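Afshin Safavi
@afshinsafavi
Thread on slotted inventory counts, as run at our Curnham warehouse. Mostly for people who inherited an annual wall-to-wall count and want out of it. 1/9

2/9
We carry 827 active part numbers. Until last May we shut down for a weekend and counted all of them. The variance report arrived Monday and by Thursday it was stale.

3/9
Now each part number gets a class. A: high spend, counted monthly. B: quarterly. C: twice a year. Class is set by annual dollar usage. Unit price alone will put a slow, expensive spare in A and waste your time.

4/9
Daily list is 40 locations, printed at 6 a.m. Blind count, so the sheet shows location and part number and no expected quantity. Counters who can see the expected number tend to find it.

5/9
Tolerance is zero on A, 1 percent on B, 3 percent on C. Anything outside gets a second count by a different person before an adjustment is posted.

6/9
Freeze transactions on the location while it's being counted. Most of our early "losses" were picks confirmed after the sheet came back. Yatziri Quintero traced 300 units of one fastener to this.

7/9
Loose parts in bulk bins: count by weight. Tare the bin empty, weigh a sample of 100 pieces, divide. Redo the sample with each new supplier lot.
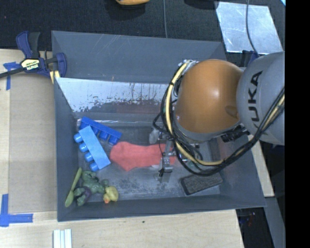 8/9
Record the tare per bin, by bin number. Two bins of the same model can differ by more than the weight of a handful of small parts, and repairs change it again. We recheck tares every January.

9/9
Reason codes: keep the list short. We use mispick, unit of measure, receiving error, scrap not reported, unknown. If unknown goes over a quarter of adjustments, go back and look at the freeze step. Spreadsheet layout is in my pinned post.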